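Small laptop for a course, is 4 GB of memory enough?

Posted by Zodwa Dlamini, 30/11/2023

Hello all, I hope this is the right section. I'm starting an evening bookkeeping course and need something light to carry on the bus. My nephew has offered me his old Gurker, which has 4 GB of memory and a fairly small drive, and he says it can't be upgraded. I'd mostly be using spreadsheets, email and the odd video call with the tutor. Would I manage, or should I save up for something newer? I do tend to leave lots of tabs open, I'm afraid!

Ruba Hakim
Hi Zodwa, and good luck with the course! I did something similar in May and got by on a little Plivov with the same memory, so it can be done, but you do have to be kind to it. Spreadsheets were fine (mine had more than 1000 rows by the end, bless it) and email was no bother at all. Video calls were the sticking point. If I had a call going and a spreadsheet open, everything slowed to a crawl and the fan made a dreadful racket.

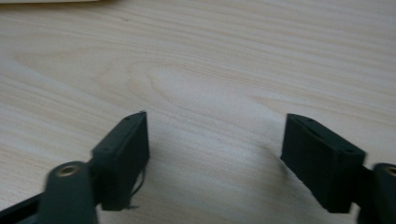 What helped me was closing the browser completely before a call and stopping all the bits and pieces that start up on their own. Have a look in the startup list, you'll probably find plenty in there you've never used. I'd also keep 20 GB of the drive free, or the updates start grumbling. If your nephew doesn't mind, borrow it for a fortnight and see how you get on before spending anything.

Zhiqiang Tan
get 8 if you can, 4 is painful with tabs

Shaohua Ye
I agree with Ruba about trying it first. Do check how long the battery lasts as well, an old one may not see you through a whole evening class.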